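3.2 Finish words: brushed, matte, glossy, dull

Second pass over the wording data. The first pass (3.1) dealt with color only and we don't repeat it here. Finish is harder. People agree on black, they don't agree on what kind of black.

The set has 2327 item lines, all typed by staff at the Zevico and Mukero stores while unpacking and shelving household goods. Free text, no pick list. Staff were told to write what they would say to a customer on the phone. Some wrote a word, some a whole paragraph. Spelling left alone except where a line could not be read at all.

Each line was then coded for finish by both authors separately (Doãn first, Dramani second, no talking in between). Four codes only: brushed, matte, glossy, dull. Lines with no finish word at all went in a seperate pile and are not used in this section. Disagreements were kept as disagreements – we did not vote them away. 251 lines ended up there.

Most of the trouble sits in dark metal. A brushed surface under a lamp gets a bright streak along the top and goes nearly black lower down, so the same pan lid is "silver" in one line and "charcoal" in the next. Curved things worse than flat ones. Lids, bowls, kettle bodies. Flat trays were mostly fine.

Black plastic was the other one. Coders split on whether matte and dull are the same thing. Dramani read dull as a complaint (worn, old), Doãn read it as plain description. Both readings are in the lines, often from the same writer. Figure 4 puts the two materials next to each other, curved brushed metal over matte black plastic. Note the bright highlights on the metal against the flat tone of the bracket below.

Figure 4. Brushed dark metal and matte black plastic, close view.
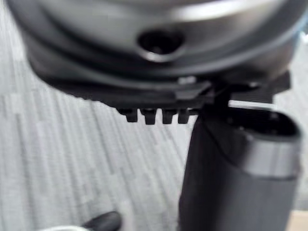
Should dull and matte be merged into one code?
We kept them apart, and lines where the writer used both words were coded by whichever came first.

Merging would have cleaned up the table but lost the complaint sense, and the complaint sense is what the stores asked about. Fiadzo, the third store, joined too late for the coding and only its written comments are used (see 3.4).

Gray or silver, similar story. Writers who put "silver" nearly always added a light word close by, shine or gleam or bright. Writers who put "gray" mostly didn't. We treat that as a hint about finish even when no finish word is there, but did not code on it. A later version of the scheme could.

Two limits. Lamps differed between the stores and we did not record them, which we should of. And 10 of the writers had worked with the older Arkia wording sheet, where "satin" was the house word for anything not glossy. Satin lines were coded matte unless metal was named, then brushed. That rule was set in June before coding started and we stuck to it.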